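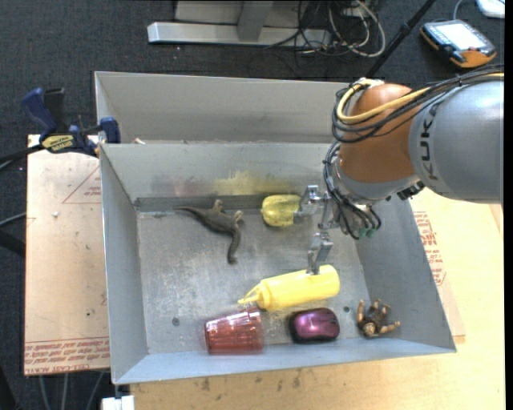 Drellden, the second season (six episodes, streaming on Trivgate)

July 2022

I went into the new season of Drellden with my arms folded. The first one ended so well, with that long shot of the ferry pulling out and the sister not on it, that I didn't see what was left to tell. I watched the whole thing in 2 nights and then went back and watched the fourth episode again the next morning with my coffee, which I haven't done with a show in years.

If you missed it the first time, Drellden is a town on a cold stretch of coast where the cannery has closed and everyone owes somebody money. Season one was about a drowning. Season two opens three winters later, with the cannery sold to a buyer no one has met and Inspector Turcotte (Raymonde Paquette, so good, more on her in a minute) working a desk job she clearly hates. A set of old payroll books turns up in a wall during the renovation, a name in them shouldn't be there, and away we go.

The plot is better built than last time. Season one had that saggy middle where people kept driving to the lighthouse and driving back. There's none of that now! Every episode runs under an hour, and the writer, Thérèse Bouchard, has worked out that you can end a scene before everybody has said what they feel. There's a dinner in episode two where a father asks his son to pass the salt and I swear my stomach dropped. I won't say why.

Paquette is the reason to watch. She plays Turcotte as a woman who is very tired of being right. She has a way of looking at a suspect's shoes before she looks at his face, and by the end of the season I was looking at everybody's shoes too. Her scenes with Grímur Østergaard, who joins the cast as the cannery's new manager, are the best stuff in the show. He's friendly, he's funny, he brings pastries to a police interview, and I still couldn't tell you when I stopped trusting him. I'd happily take a whole season of those two drinking bad coffee at each other.

Halldóra Hauksdóttir directed the first half and Aivar Vasiliauskas the second, and you can feel the handoff a little. She likes faces and long quiet takes. He likes moving around, following people down hallways and up stairs, and episode five has a chase across the harbor ice that had me standing up in my own living room. I lean toward her half, but my husband is firmly on the other side, and we argued about it all through breakfast.

Now the grumbles, because there are a few. The teenage romance doesn't go anywhere. Both kids are fine, but they're in a different, sunnier show, and whenever we cut to them I checked how much time was left. The score gets pushy in the finale too, with a great big swell of strings under a scene that Paquette was carrying perfectly well with no help. And the subtitles on Trivgate are set in thin white letters that vanish against the snow, and there is an awful lot of snow. Turn on the dark background in the settings before you start. I only found it during episode three.

Also, please don't skip the opening titles. They change a little each week, and by the last one there's a detail on the map that answers a question I'd been carrying around since season one. I went back through all of them to check and it's been sitting there the whole time.

You could start here without having seen the first season, I think. There's a recap, and the case is a new one. But the last ten minutes of episode six will hit so much harder if you know who used to live in the yellow house, so if you've got a free weekend, begin at the beginning and put up with the lighthouse.

There's no word on a third season. The ending leaves one door open (a real door, in fact, with the wind banging it) and I'd be back for it the first night. My friends are sick of hearing about this show already, so if you've finished it, come talk to me in the comments. Mark your spoilers, please, my mother reads this and she's only on episode two.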